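The Closed Day
A short story

The shops in Selia shut at seven in the morning, before most of them had opened. The baker had his shutter half up when two lads came along on one bicycle and told him the day was closed. He asked who had closed it. They said the party had, because of the man in Fondby, and he pulled the shutter down again and went inside to eat what he had baked.
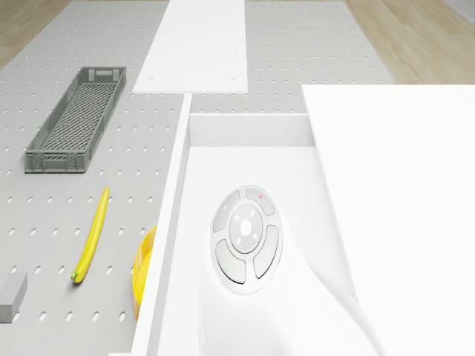
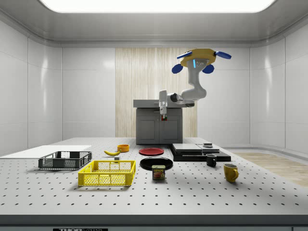
Two views, a tabletop with rows of small holes in each.

I was a clerk at the district office then. We were not a shop, so it was unclear whether we were closed. The head clerk rang from home and said we should be present but not open. Four of us sat behind the counter with the blinds down and the radio on low.

The man in Fondby had been a branch secretary of the mill union. He had been beaten outside the bus shelter the evening before, and he had died in the hospital at Bayram during the night. The radio said five men, then three men, then persons unknown. It gave his age but got it wrong. I knew that because his file was in the cabinet behind me. He had applied for a new water connection in November and I had stamped the form myself. I remembered him only because he had brought his own pen.

At nine o'clock a procession came past. We heard it before we saw it. I lifted a slat of the blind and watched them go by, mostly young, some with black cloth tied round the arm. They were shouting that the other side had done it. Later a smaller group came the other way, shouting that the other side had lied. They missed each other by the length of the market, and I think the police had something to do with that.

My sister was on the early bus from Follen. It had been stopped at the bridge, and the driver had been told to take the key out and sit on the bank with the passengers. She telephoned from the house of a woman who was letting people use her toilet. She said it was all quite polite. She said a boy with a stick had carried her bag.

'When will they let you through?' I asked.

'At six. They've got it written on a board.'

In the afternoon two men knocked at the side door of the office. One was from the party that had called the closure. I knew his face from the council election, when he had lost with 957 votes to the other man's 2,069. He had come to the counter the next day to ask for the count by street, and he had thanked me for it. Now he wanted the dead man's address.

I said the whole town knew the address.

He said he wanted it written down, with the office stamp, for the funeral permit. The procession would start from the house and had to be on paper. His friend stood behind him and looked at the floor. The friend had a bandage on his hand, quite a clean one.

I got the file out. The form was there, with the plot number and the sketch of where the pipe would go. Under 'reason for application' he had put that his mother could no longer carry water. I copied out the address and stamped it. The man from the party read it twice and folded it into his shirt pocket.

'Did you know him?' he asked.

I said he had come in once.

'He was against us, you know. Last year. He came over to us in the spring.' He seemed to want me to say something. 'That's why they did it.'

The friend with the bandage said they ought to go – there was the tent to see to.

When they had gone one of the other clerks asked why I had not made them fill in a request. There was a form for it. I said the office was closed. She said in that case I should not have used the stamp, and we argued about it until the tea was ready.

The water connection had not been made. It was on the list for the following month, and the engineer's note said to confirm with the applicant first. I took the file to the head clerk's desk and left it on top, with a slip asking whether the mother could be put down in his place. Then I took the slip off and wrote it again with the plot number on it.

My sister's bus got in after dark. She had mud up to her knees and a bag of plums from the woman at the bridge, and she wanted to know if the baker was open.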